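1/ Bon, je me lance dans un fil sur mon obsession du moment : le carton ondulé. Oui oui, le carton. J'en ai lu des pages et des pages en juin et je n'arrive plus à m'arrêter 📦

2/ Ce qui m'a fait basculer, c'est la cannelure. Cette petite vague de papier coincée entre deux feuilles plates ! Avant de servir aux caisses, le papier ondulé a servi à doubler des chapeaux, en Angleterre, au XIXe siècle. Des chapeaux hauts de forme. J'adore.

3/ Et puis il y a les familles : B, C, E, F… La C est plus haute que la B (l'alphabet ne suit pas la taille, il faut s'y faire). La E est toute fine, on la trouve sur plein de petites boîtes. Depuis que je sais ça je regarde la tranche de tout ce qui entre chez moi.
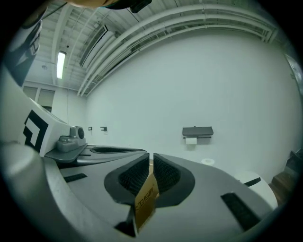

4/ Parlons des inscriptions, mon rayon préféré. Un emballage, ça se lit : références, symboles de recyclage, flèches, parfois le nom du cartonnier caché sous un rabat. Il y a aussi les bouts de code tout secs, genre « KT18 » en noir sur le brun, imprimé dans le sens de la hauteur sur une face étroite. Aucune idée de ce que ça veut dire et c'est exactement ce qui me plaît !

5/ J'ai un carnet pour ça. 486 références recopiées à la main, classées par couleur d'encre puis par cannelure. La plus longue vient d'une caisse Grellari, elle prend deux lignes. Bindeck, eux, impriment tout en minuscules, c'est très élégant.

6/ Petite astuce si vous voulez voir les couches : faites tremper une chute dans l'eau tiède. La colle est le plus souvent à base d'amidon, donc ça se décolle doucement et vous récupérez la vague intacte. Séchage à plat sur un torchon, surtout pas sur le radiateur (j'ai essayé, ça gondole n'importe comment).

7/ Prochaine étape, les étiquettes de la conserverie Wilczyńska, on m'en a promis une pile. Et si quelqu'un a une vieille caisse à fond automatique qui traîne, je prends, même abîmée, même sans rabats !!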